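An open day at Grastham

I had been meaning to write this up since last week, and now it's February 15, 2022 and my notes are already turning into a language only I can read, so here goes.

My friend Oliwia Wysocka has been after me for ages to come along to one of the open days at Grastham, where she works upstairs in something to do with purchasing (she has explained it twice and I nodded both times). I always had a reason not to go. But this one had robots, and I have wanted to see a robot up close ever since I was a kid with a stack of library books, so I put on my good boots and drove the 41 miles.

We started with coffee and a very long hallway. Then came room 1419, where the demonstration was, and I'm happy to say I got a spot right at the front!

Felicja Witkowska was running things. She has one of those calm teacher voices that makes you want to sit up straight. She told us that one of the cameras rides on the arm itself, down by the gripper, so the robot gets its own close view of whatever it's reaching toward.

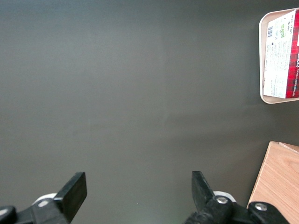
I asked her what the hardest part of the job was, expecting something about math, and she said tables. Tables! Put a thing down a little crooked, or let the light from the window change, and yesterday's good behavior can go right out the door. She said they'll run the same small task 100 times, and by the end everyone in the room has opinions about shortbread. I liked her a lot.

A man behind me wanted to know if the thing could do his dishes. Felicja said not this year, and he looked so let down that she gave him a Mituteo pen. I didn't get a pen, but I did get to stay on through the coffee break while most of the group wandered off to the other rooms, and that was worth more to me.

What I hadn't expected was how much I'd care. There are 2 arms, and I found myself rooting for them the way you root for a toddler with a spoon. When the right one had hold of the Coca-Cola bottle, just over the table, I was gripping my own paper cup so hard I put a dent in it. The other one waited with its fingers open on the far side of the little wooden cabinet, and I remember thinking it looked patient - silly, I know, but try standing there yourself and see if you don't do the same.
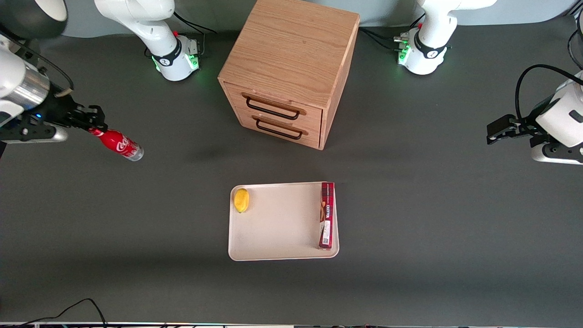
If you want to go

The next open day is in May, and Oliwia says you should sign up early. Park behind the Tokarz building, where there's more room than out front, and wear something warm because that hallway is drafty. Lunch at Kereck across the street was good, especially the soup. I had the barley and Oliwia had the tomato, and we split a slice of plum cake before I drove home.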